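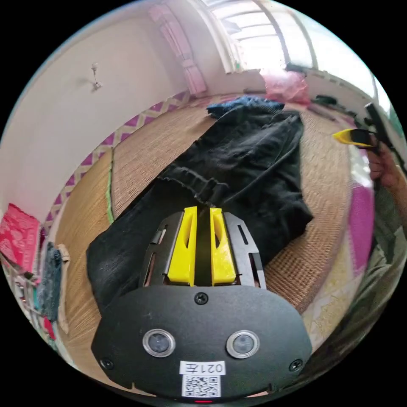 4. First fill and carbonation

Read this section before you connect the gas line to the Joltness countertop keg. Section 3 must be complete, with the lid seal fitted and the drip tray in place. The service label should face outward where it can be scanned without moving the keg; the white label with a square QR code under it, fixed to the front of a black plate and clear of the screws, is a good model for placement. Write the label number on the inside cover of this manual.

4.1 Rinse the keg

1. Close the tap.
2. Pour 200 ml of mixed sanitizer into the keg and fit the lid.
3. Turn the keg on its side and roll it slowly until all inner surfaces are wet.
4. Stand the keg upright, open the tap, and drain into a sink.
5. Leave the lid off until the keg stops dripping. Do not wipe the inside.

CAUTION: Do not use bleach. Bleach damages the lid seal and the Ivlow pressure valve.

4.2 Fill

1. Chill the beer before transfer. Warm beer foams and takes on gas slowly.
2. Lower the fill hose to the bottom of the keg.
3. Start the flow and keep the end of the hose under the surface.
4. Stop at the line stamped inside the neck. The space above the line is needed for gas.
5. Remove the hose and lock the lid. 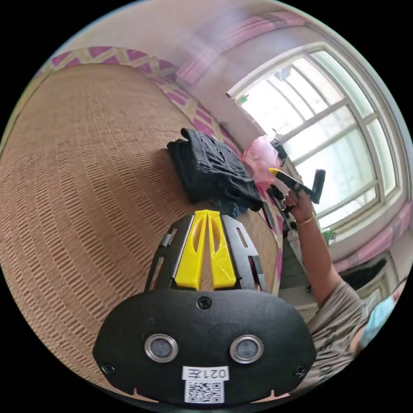 Check that the lid arm lies flat. If it stands up at an angle, the seal has slipped. Open the lid, seat the seal again, and close it before going on.

4.3 Connect the gas

1. Turn the regulator knob fully counterclockwise.
2. Screw the Abernathy adapter onto the regulator by hand, then tighten with the supplied wrench.
3. Push the gas line onto the adapter until it clicks.
4. Open the cylinder valve one half turn.
5. Raise the pressure to the setting for your beer style in Table 6.

WARNING: Never loosen the adapter while the cylinder valve is open.

NOTE: Kegs sold with the older Udgate adapter need spare part 2970. The two adapters look alike — check the thread before tightening.

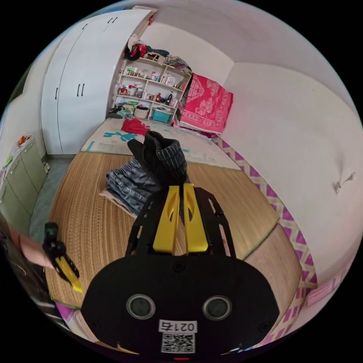
4.4 Test for leaks

1. Brush soapy water over the adapter, the line, and the lid.
2. Watch each joint for 2 minutes.
3. If bubbles form, close the cylinder valve, vent the keg, and refit the joint.
4. Repeat the test after any repair.

Leave the keg in the refrigerator for 2 days before pouring. Discard the first half glass. If the beer pours flat, go to Section 7.

Section 4 revised 07/06/2024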